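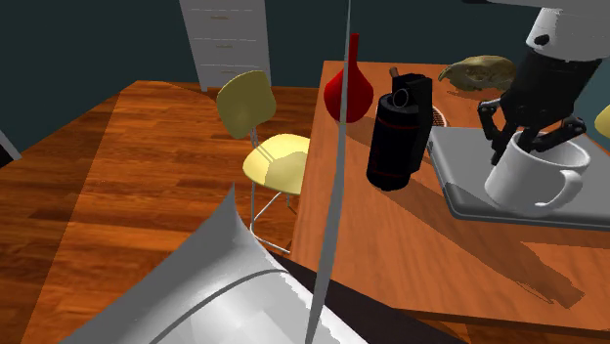
Grestisel is a method for teaching a robot arm to pick things up in cluttered rooms using only simulated practice. The arm trains on tables where objects stand close together or on top of each other, such as a mug resting on a closed laptop with the gripper's fingers lowered into it. A grasp like that has to be learned along with what is underneath. These are the questions we get most often.

How many rooms did you train on?
There are 2000 generated rooms. Furniture, floor, wall color and lighting change from one to the next. We held back 22 rooms for testing and never trained on them.

Where do the objects come from?
From Atumard, our own library of 1383 scanned and modeled items. Some are ordinary kitchen things. Others, like the animal skull, were added for their awkward shape.

Why are the shadows so strong?
Lighting is drawn at random for each room, and hard shadows are part of the range. An early version trained under even light kept mistaking dark patches for edges.

Does it work on a real arm?
Partly. Nele Tiedemann ran the trained policy on the arm at Berkeck with seven household items. Rigid objects went well. Soft packaging did not, and we don't recommend the current release for it.

Do I need a depth sensor?
No. The policy takes color images and joint positions. Depth support is planned — no date yet.

Can I add my own objects?
Yes. Each one needs a closed mesh, a mass and a friction value. Objects with holes in the mesh are rejected when the library loads.

Who do I contact about errors in the results?
Write to Aminu Osagie and include the room number and the random seed.

Last updated 11 August 2019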